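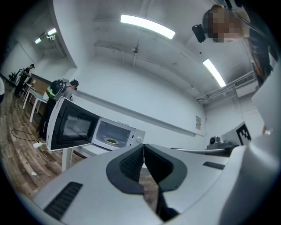 How long should a plate of cooked greens go in the microwave? Two minutes on full power with a lid or a damp sheet of kitchen paper over it, then stir and give it a bit longer if the middle is still cool.

From: Rhodri Maddocks
To: Brellbridge Hall users list
Date: March 9, 2021
Subject: Re: Microwave and lunches

Hello all,

I put the question and answer at the top so that anyone who only wanted that can stop reading. The rest is a reply to Frøydis, whose message I've quoted in pieces.

> Is the power rating written down anywhere? My timings from home don't
> work at the hall. Broad beans that take a minute in my own kitchen come
> out stone cold in the middle.

The rating should be on the label at the back. I didn't have my glasses last time, so would whoever is in next please read it and post it here. Until then, go by the food and not the clock. Beans and peas want a spoonful of water with them. Spinach doesn't, as it brings enough of its own. Anything with rice in it needs to be steaming right through, and please don't reheat rice a second time.

Spread the food out in a ring if you can, with the middle of the plate left bare. A small helping on a wide plate heats far better than the same amount piled up in a bowl. Shayne does his cabbage this way and I've copied him.

> Also, can we agree about the door? I have found it open twice and I
> don't know if that is on purpose.

It's on purpose when it has just been wiped out, and I'd ask people to leave it open for a few minutes after cleaning so it doesn't smell. After that, shut it. If you are only putting a plate in or taking one out, shut it straight away — the light stays on otherwise.

On cleaning generally: a bowl of hot water with a slice of lemon, 4 minutes, then wipe. The turntable lifts out and can go in the sink. Let it cool first. Please check it is sitting properly on its ring when you put it back, as it grinds if it isn't.

> Last thing. Could it go somewhere nearer the wall? I would like to be
> able to put my bag down without being in the way of it.

I'm in two minds. It needs space at the sides and behind for the air, and the door swings out to the left, so if we push it into the corner on that side you won't get a dinner plate in without scraping your knuckles. I'd sooner keep it on a white table with room to stand in front. Bags and coats can come off and go on a chair. I know most of us walk in and start on lunch with everything still on, me included.

The lead is a separate matter. If an extension is on the floor, keep it close in to the table and don't trail a cable across where people walk. Merle has offered some cable cover left over from the Dallstead job and I've said yes please. A microwave ought really to have a wall socket to itself, and Heiðrún is asking Strazds for a price to put one in. She first asked them in January and has chased them again.

We still need lids. I have two of the vented plastic ones at home and will bring them. If you take one home with your leftovers, bring it back washed.

Lunch is at half past twelve as usual. Could the first people in leave the far tables clear for plates — the coats always end up there.

Rhodri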